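We use cookies to remember your reading preferences. Accept | Manage settings

Pre-run inspection checklist with comments: Sevden two-arm sorting bench, Lolville lab

This is the list we go through before every block of trials for the jar-sorting study, and I have left my comments in because people keep telling me they find those more useful than the boxes. The study compares two ways of teaching the arms to put jars into bins: the plain method, and the Ko method, which adds the close-up wrist view to the fixed view of the bench. A block is 40 trials, so please do take your time here — a few slow minutes at the start are kinder to everyone than a block we have to throw away.

1. Emergency stop pressed, released and reset. OK
Comment: Press it for real, please, and watch both arms. Stay behind the floor line until the reset is finished.

2. Gripper fingers checked for cracks and loose seams. OK
Comment: Scuffs and worn edges are fine and we have plenty of them. A finger that wiggles is a fail, however slightly it wiggles.

3. Wrist view live, both fingers showing, bins in sight. OK
Comment: The marble top is glossy and throws back a bright patch between the fingers. I used to fuss with the lamps over this, but the Ko method copes with it nicely, so leave the lamps alone unless a jar lid gets lost in the glare. 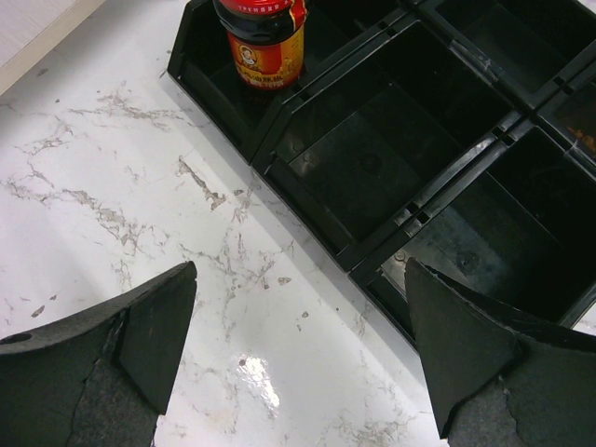

4. Bins clean and joined. NOTE
Comment: One bin has some orange-brown crumbly stuff in it. Wipe it out before the first trial and look over the neighbors while you have the cloth in your hand.

5. Cables clipped along the arms. OK
Comment: Follow the purple cable with your eyes from the gripper down to the base on each side. The loops need room to swing, so please don't pull them tight to make things look neat!

6. Rail clear. NOTE
Comment: Small specks on top of the rail near the middle. Brush them toward you and keep them out of the toothed rack.

7. Glass jars and bottles sound, caps on. OK
Comment: Anything chipped goes in the Grondham box and gets written up. A tilted bottle near the right arm is allowed in the cluttered layout, but stand it up for the plain one.

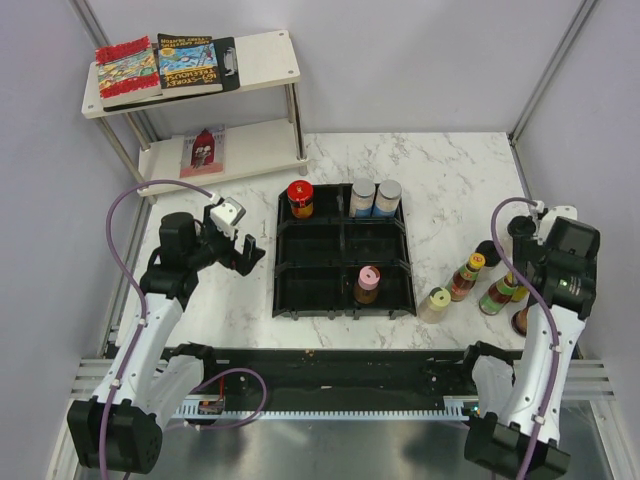 Bench with both arms, tray and condiments.

8. Speed limit set to 30 percent for the first 11 trials. OK
Comment: After that you may go to full study speed if all is calm. The Ko method placed 86 percent of jars correctly in the May blocks, and those were all run with the slow start, so we keep it for a fair comparison.

Result: pass once items 4 and 6 are cleared.

3 comments | 11 shares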